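Bench notebook — two-arm cell, organizer task
Monday, started after lunch 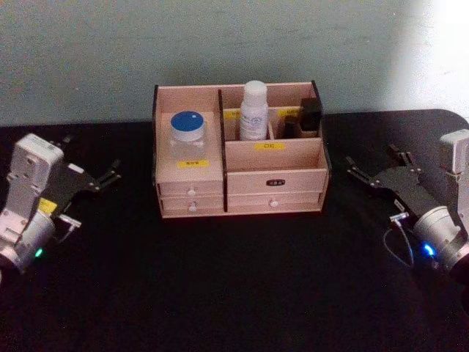
Do both grippers need to be re-zeroed if only one of them got new finger plates?
Re-zero the pair. The task script takes its opening width from a shared file, so a fresh zero on one side and an old one on the other gives you two different ideas of what "open" means, and the side you didn't touch is the one that ends up squeezing too hard.

Hugo asked me that on Friday's call and I gave him a mumbly answer, so now it's in the book.

OK, so what got done. I swapped the finger plates on the right gripper, the set Faner sent us in May. The old ones had a lip worn into the inner face, right where they meet a drawer knob, and the knob kept riding up out of the grip. New plates went on with the same small screws and a tiny dab of thread locker — tiny! Last time I flooded it and Peiyu had to warm the screws up to get them back out. Sorry again, Peiyu.

Then the zeroing, both sides, jaws shut on the feeler strip and then out to full open. Left took it first try. Right threw a current warning, which I chased for way too long before I noticed I'd left the limit at 200 from the plate swap. Put it back to 300 and it went through. Please, if you drop that limit to work on the fingers, stick a note on the keyboard. (I'm talking to myself here, mostly.)

The cable on the right wrist still bugs me. It loops down low enough to drag on the tabletop when the arm comes in close, and I don't love how tight the bend gets when the wrist rolls. I tried a hook-and-loop tie further up and it was worse, it pulled on the connector. Shabani has a Fliten clip that might fit the housing. Leaving it as it is until he's back, just keep the wrist roll slow.

Organizer position: I lined it back up with the Wei jig and saved it as pose 17. Pose 16 is the old one from before the table got bumped, don't use it, I'd delete it but Zhiqiang's replay scripts still point there. The yellow labels stay on too, please don't peel them. Jeanine's compartment check reads them and she has had to reprint them once already.

Ran the approach move dry on both arms, no grasping, just in toward the organizer and back out. Left looks good to me. Right comes in a hair high on the lower drawer, 2 mm by the height gauge, so I put the offset in the Pisico config and ran it again and it lands on the knob now.

Still to do: real pulls on the drawers with the new plates, the jar lid after that, and order more thread locker — the tube's nearly gone and I can't find the spare.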